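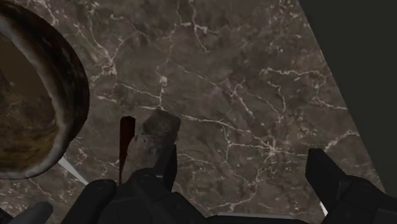
Soup season starts early this year

If you've been to one of our Elari soup nights, you already know how this goes: you come in for one bowl, you stay for three, and you leave with somebody's recipe scribbled on the back of your hand. We're doing it again, and I could not be happier about it!

For anyone new to the list, the idea is simple. Cooks from all over the neighborhood each make one big pot of something they love. You pay at the door, pick up a bowl, and work your way down the line. Last September we served 152 people, which was more than we had spoons for (sorry again to everyone who ate chowder with a fork). This time we've bought 200 spoons, and bowls to match.

We have 18 soups signed up so far. I've tasted a few of them already and I keep thinking about the smoky tomato and white bean, which has a spoonful of sherry vinegar stirred in right at the end and is the best thing I've eaten all spring. There's also a cold cucumber and dill, a chicken and rice with a lot of lemon, and a peanut soup from Tatu Obura that people have been asking me about for months. Yes, it's coming back. Yes, he is making a bigger pot.
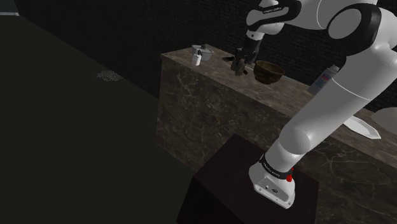
Tatu was kind enough to talk me through his method, and it's easier than I expected. He cooks the onions very slowly – half an hour at least – until they're sweet and nearly falling apart. Ginger and garlic go in next, then tomato paste, and he lets the paste darken before any liquid gets near it. The peanut butter is thinned with hot stock in a separate bowl and poured in bit by bit so it doesn't clump. After that it's sweet potato, a whole hot pepper with the stem still on, and patience. He pulls the pepper out before serving. I made it at home on Vorbridge Road with greens thrown in for the last few minutes, and my kids had seconds, which never happens with anything orange.

Bread is coming from the Ibrahim bakery on the corner, same as last time. They're doing the seeded rye plus a soft flatbread that is perfect for wiping out a bowl. If you don't eat wheat, there will be cornbread too, on its own table with its own knife.

Some of you asked for the recipes in one place, so we're putting together a little booklet. It'll be stapled and slightly crooked and I love it already. If you're cooking, please send me your recipe by May 5, 2026, with the number of servings and anything on the list of common allergens. Rough amounts are fine – "a good handful" is a real measurement in this newsletter. 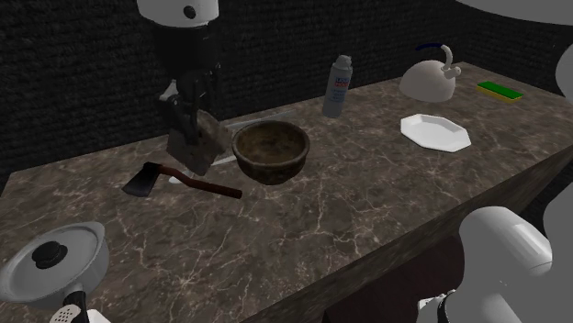
How to get a ticket

Tickets are at the front desk of the Stindex building, or you can reply to this email and I'll put your name down. We've sold 148 already, so please don't wait too long. Kids under five eat free. Bring a jar with a lid if you'd like to take leftovers home, and wear something you don't mind getting tomato on.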